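Water Service Changes for Hesodstead Residents
Posted 1/12/20

The Hesodstead Water District will begin the second stage of its meter replacement program at the end of January. The first stage, completed last fall on the east side of town, covered 1,512 homes. The second stage covers the Zotberg and Farah neighborhoods, together with the small number of properties on Musis Lane that were left out of the original schedule.

Residents in these areas will receive a letter before work begins on their street. The letter will give a two-hour window for the visit and a number to call if that time is not suitable. An adult does not need to be at home if the meter is in the yard or at the curb. Where the meter is in a basement or crawl space, an adult must be present for the full visit.

Water will be shut off at each property while the meter is changed. Please do not run dishwashers or washing machines during the visit. When service returns, open a cold tap slowly and let it run for two minutes. Some air or cloudy water may come through at first – this is normal and should clear. If the water remains cloudy after seven minutes, turn off the tap and call the District office.
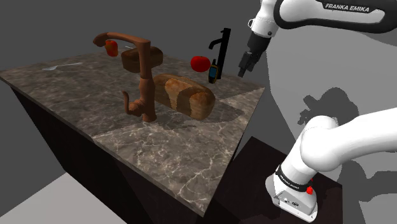 A copper-brown faucet on a veined stone countertop.

Faucet screens may collect grit when the supply is restored. Residents who notice weak flow at a single tap should unscrew the screen, rinse it and put it back. Weak flow at every tap should be reported to the District, as the main valve may not have been fully reopened.

There is no charge for the new meter or for the visit. Pipes on the house side of the meter remain the responsibility of the property owner. If the crew finds a leak or a damaged shutoff valve on that side, the owner will be told in writing, and the replacement may be delayed until the repair is made. Owners who meet the income limits may apply for a repair grant of up to $175. Forms are held at the front desk and may also be requested by mail.

The first bill after the change will show two readings, one from the old meter and one from the new. Both will be used to work out the amount due. Residents enrolled in the level payment plan will see no change in their monthly amount until the plan is reviewed.

The District also reminds customers that the night deposit box on the north side of the building has been closed. Payments may be left in the slot beside the main entrance – please use an envelope and write the account number on the check.

Questions about the schedule may be directed to Brisa Maldonado, Customer Service Supervisor, at the District office during regular business hours.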